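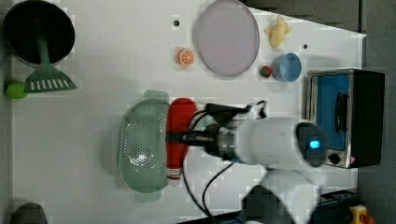

Garba Akpan asked me in September if the Mallel play kitchen set is good enough for a child who already has too many toys. My answer is yes, with two complaints.

We paid 284 for it at Movberg. The frying pan is my favorite piece. It is black and deep, so the pretend soup stays inside, and the green spatula is long enough for a small hand to stir. The pale green colander has a handle at each end and my daughter carries it everywhere -- also to bed.

The food is less equal. The yellow fish and the orange slice are nice, but the strawberry is small and goes under the sofa every evening. The toaster oven looks very real with its silver front. Its knob was stiff for the first 2 weeks. The lavender plate is big, and I would like to have a second one.

I would buy it again, but at a lower price.

Comments

brukodik: Does the cup fit in the oven?

Hendricks: Ours is 6 months old and still complete, except the strawberry.

Contact us | Copyright Movberg Reader Reviews | Back to top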